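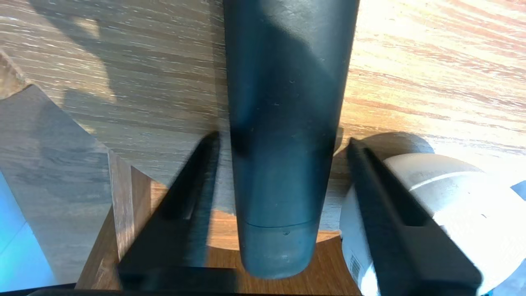

feyisa_fan replied:
I'd read the letter again before you panic. Ekico sent us the same one in January and it says they "plan to retire" copper service in Osdale. It gives no shutoff date. A plan isn't a date.

gravelroad62 wrote:
I did read it again. Then I called and got three answers from three reps. One told me the line goes dead this summer, one said never heard of it, and the last tried to sell me a TV bundle. So forgive me if I don't trust the part where the new service "works just like your old phone."

feyisa_fan wrote:
It mostly does, though. We switched to the Jurer box. Plug it into the router, plug the phone into the box, dial tone. Took me ten minutes and I'm no genius with this stuff.

gravelroad62 wrote:
And when the power's out?

feyisa_fan wrote:
There's a battery.

gravelroad62 wrote:
How long does it last? The brochure says 6 hours. Our last ice storm had us dark for two days. The old phone worked the whole time and never asked me for a battery.

For whoever asked, what I'd be giving up is the phone in the bedroom.
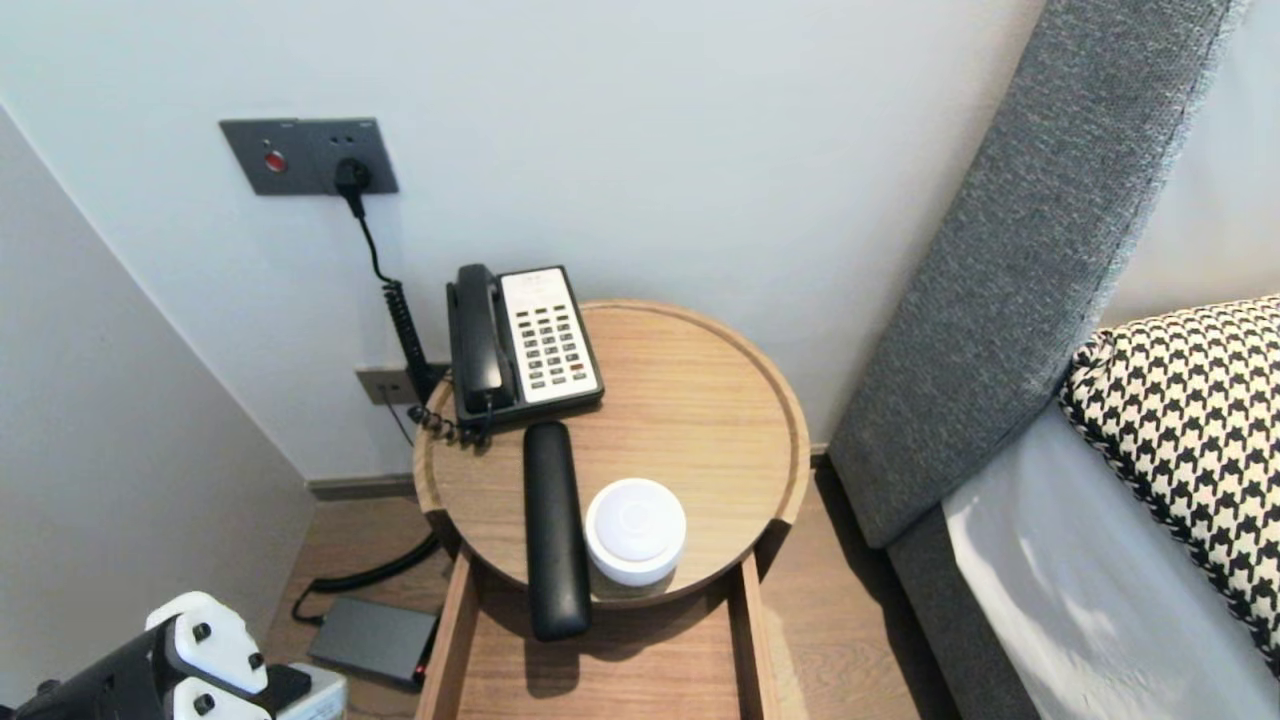
Corded phone, bedside table, drawer open as usual.

pinto_bean wrote:
I asked, thanks. Is there any reason that one wouldn't work off an adapter? Mine's an old push-button and it was fine. Rotary phones are where people get into trouble.

gravelroad62 wrote:
It might. My problem is what's behind the wall. I've got three jacks in this house on the old wiring and the box has one port. The rep said I could "backfeed" the jacks, then in the next breath said they don't support that.

pinto_bean wrote:
You can do it, but disconnect the outside line at the gray box first or you can fry the adapter. I did mine with a screwdriver. Wouldn't tell my mother to try it.

backlot_dan wrote:
Going to disagree with most of this thread. You're all paying for nostalgia. I dropped the landline years ago and haven't missed one call I wanted. Get a cell with a decent battery and keep a power bank charged.

gravelroad62 wrote:
Do you live in Osdale? I get one bar at the kitchen window and none in the bedroom. Population 2,585 and Ekico's coverage map has every one of us in solid blue. I'd love to know who they sent out to check. I've asked them twice to come stand in the hall and make a call,

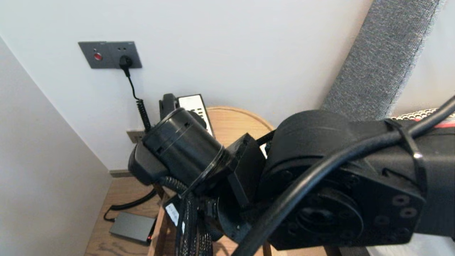

and both times I got a survey asking how satisfied I was. If the cell worked in here I'd drop the landline myself. I'm not attached to the bill, it's more than 62 dollars now.

backlot_dan wrote:
Fair enough on the signal. Wifi calling?

gravelroad62 wrote:
Goes through the same router that dies with the power.

pinto_bean wrote:
Get a bigger backup battery for the router and the box, then — and write to the state utility office before you agree to anything. Ask Ekico for the shutoff date in writing too.

feyisa_fan wrote:
Still say you're making it harder than it is. Ours has been fine.

gravelroad62 wrote:
Has your power gone out since you switched?

feyisa_fan wrote:
No.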